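Chapter 4
What a Demonstration Shows

On a Thursday in February, 28 people took their seats in a meeting room at Kleinschmidt, a maker of kitchen fittings, to watch an arm put things away. Most of them bought equipment for hotels and care homes. The talk was given by Abdelkrim Ezzat, an engineer on the Brekholm project, and it began at ten with a slide that said 2,647 in very large type. That was the number of tasks the arm had finished without help. The slide did not say how many it had started.

The arm did not come to Kleinschmidt. It appeared on a wall screen, in a simulated kitchen built with a software package called Uteck, and the guests watched it work there for most of the morning. Ezzat was open about this. He told the room that the program could run 500 trials overnight and that a real kitchen could not. Both claims may well be true. Neither one tells a buyer how the arm would do in a kitchen where the cabinet door sticks.
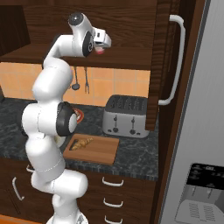

Figure 4.1 The simulated kitchen, with the gripper inside the open upper cabinet.

Look at Figure 4.1 the way a buyer should. The gripper is at the cabinet, with a small pinkish-red object partly hidden beneath it. Is the arm putting the object in, taking it out, or just passing over it? A single picture can't settle that, and you should be wary of any brochure that uses one to claim a finished job. Notice too how much clear space there is on the cutting board, where a lone pastry sits. Compare it with the last counter you cooked at.

After lunch a buyer from Emitz, a hotel chain, asked for the trials that had failed. Ezzat said they were logged but had not been brought along. She asked who had chosen the runs on the screen. He had. She wrote that down, and so should you, for the choice of runs is the first thing we will study in this chapter.

Section 4.1 deals with counting: what goes on the bottom of the fraction when a seller gives you only the top. Section 4.2 takes up simulated trials and what they can fairly be used for. In Section 4.3 you will draft your own request for a demonstration, using the form the Emitz buyer sent to Brekholm the following week. It has 26 lines. Brekholm filled in the first page.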